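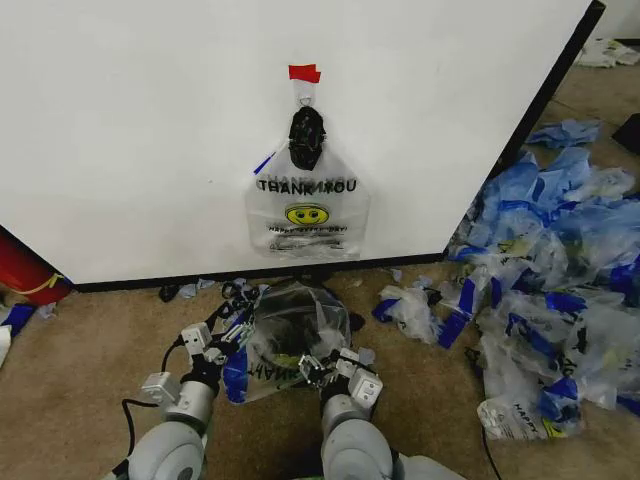 Both grippers on the rim, second bag open on the carpet, first one taped to the panel.

We use cookies to remember your list settings. Accept / Manage

Subject: Re: [shop-arms] bag opening, grip width
From: Lyle Mercado

On grip width, Hollis Doucet wrote:
> What closing force are you running on the fingers? At 502 counts
> mine slide off the film. Also, are you starting from a flat bag
> or one pulled from a heap? I only get the mouth open if someone
> has separated the layers first.

Hollis,

Same fingers as yours, different limit. I run the current cap at 300 and close slower. Above that the thin metal fingers bow and the film slips out the side. Eulalia Leiva suggested heat-shrink on the tips and I have it on order.

Starting state is a heap. Bags are crumpled, mixed orientation. I don't sort them, so the print may be upside down when the mouth comes open. The controller doesn't use the print for anything.

Sequence at present:

1. Left gripper pinches one edge of the rim and holds.
2. Right gripper pinches the other side.
3. Both move apart 8 cm, then down until wrist load changes.
4. Hold for 2 seconds, check the opening, release or continue.

Step 2 is the weak one. If the right gripper takes both layers, step 3 just stretches the bag shut. I have no sensing for that yet. The Imier board has two spare analog inputs and I may put a film thickness probe on one of them.

The tape is plain red tape on the white panel, one small piece, bag hung by the handle. Carpet is worse than a bench for friction but the arms reach it without remounting.

Watier config is in the shared folder under May. Change the wrist offsets before you load it, mine are not stock.

Lyle

3 comments

Dwayne Whitfield: Does the cap at 300 apply to both arms or only the holding one?

Lyle Mercado: Both.

Lucinda Mercado: The config has the left offset in there twice. Second one wins.

Contact the list owner | Copyright Escobedo Shared Workshop | Back to top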